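Student robotics at Plirnwood, a thread. People keep asking what our project group does all term, so I'm writing it down once and then I can link to it.

1/ We're a class project at Plirnwood. Eleven students, one semester, one arm. The goal is cable handling: pick up a cable from a table, straighten it enough to find an end, and put it where it's supposed to go.

2/ Cables were not my first choice. I voted for sorting blocks. Lærke Vestergaard teaches the course and she let us vote, then told us the block project had been done three years running and we could have it if we wanted a lower ceiling on the grade. We voted again.

3/ A block stays the same shape when you touch it. A cable doesn't. You grab one part and the rest slides, rolls over, or tightens into a loop you didn't have before. Most of what we learned in September assumed the thing you're picking up is rigid, so a lot of it didn't carry over.

4/ We collect demonstrations by hand. One person holds the gripper and does the task, and we record it. The target in our project plan was 500 good demonstrations by the end of November. We have 367.

5/ "Good" is doing some work in that sentence. The raw count is 1,056. We threw out the rest for boring reasons: the recording started late, the fingers closed on nothing, somebody stopped halfway to answer a question. One whole evening went because the clock on the recording laptop was wrong and nothing lined up.

6/ Lærke Thoroddsen wrote the script that checks each recording before you leave the table. That was in week six. We should have had it in week one. (Yes, there are two Lærkes. The teacher is Vestergaard, the student is Thoroddsen. In the group chat it's LV and LT.)
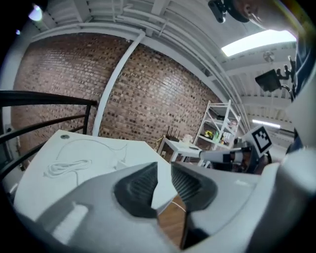 7/ Coiled cables take the longest. With a straight one you can come in from almost any side. With a coil you have to decide which strand you want and get the fingers around that one only. Our rule now is to go for the loose end if you can see one, and otherwise take the outermost loop.

8/ Slow down before you close. The newer people all close too fast, me included when I started. The pads push the cable sideways before they grip it, and then you're chasing it across the table. LT counts to two under her breath. I've started doing it too.

9/ Things we changed along the way: shorter sessions (40 minutes, then swap), the same starting pose every time, and a written note for every session saying which cable and who was holding the gripper. The notes sound fussy but they're how we found out that one person's recordings were all left-leaning. It was mine.

10/ Training. We run it overnight on the department machine, which we share with the group doing Fehr, the warehouse simulation project. They get it before midnight and we get it after. Our first model was trained on 80 demonstrations and it mostly hovered. It would go to the right part of the table and stay there, like it was thinking.

11/ The second one could pick up a straight cable but let go of it early. We still don't fully know why. LT thinks we were inconsistent about when we opened the fingers at the end, and after watching a lot of our recordings back I agree with her.

12/ We're on the third now. Straight cables are okay. Coils are not okay. It picks up the whole bundle, lifts it, and puts the whole bundle down in the target spot, and by our own scoring rules that counts as a placement. We're rewriting the scoring rules.

13/ Somebody asked about cost. The arm belongs to the department and the course pays for parts. The only thing I've bought myself is cable ties and a notebook. You don't need your own computer for training either, just something that can open the shared drive.

14/ Somebody else asked if you need to know how to code. It helps, but two people in our group had written almost nothing before September. One of them does the session notes and the plots for the report and the other is our steadiest pair of hands on the gripper.

15/ Next up is the demo day at Erstead. Each group gets a table and ten minutes. Utis, the course's other cable group, goes right before us — they're doing plugs and sockets, so if you like this sort of thing come early and see both.

16/ Plan for the demo is three straight cables and one coil. LV says leave the coil out. We took a vote and it's staying in for now, but we said we'd look again once the next 133 recordings are done.

17/ If you're at Plirnwood and thinking of taking the course in spring, the sign-up opens at 9 in the morning and last time it was full by lunch. Ask me about the workload in the replies. It's two evenings a week, three before a deadline.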